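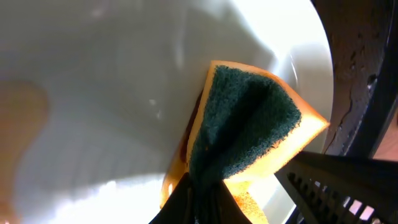 Do you have opinions about sponges? I do, and I'm looking for people who'd like to share theirs.

I run a small household cleaning newsletter called Presberg, and this July I'm putting together a home trial on the dullest job in the house - scrubbing the basin. I need 17 people to take part. You don't have to be good at cleaning (I'm pretty average myself!), you just need a white ceramic basin or sink that gets used every day.

I'll mail you a box with four two-sided sponges, the kind with a green scouring pad on one face and foam on the other. You use one a week, on the basin only please, and jot down how it went. Did the pad fray? Did the foam crumble at the corners? Does it still bend into the curve under the rim, or has it gone stiff on you? A few lines is plenty, and spelling doesn't count.

**What you get:** a $40 grocery card at the end, and you keep whatever's left in the box.

**Who can join:** anyone 18 or over living in Trasodmont or Limov. Renters are very welcome. Sorry, no stainless steel or stone this time - I may do those in the fall.

To sign up, drop a note in the Presberg mailbox at the Sequeira Street laundromat, or reply to the newsletter. Tell me what you scrub with now and how long you usually hang on to a sponge. I won't judge, mine are ancient.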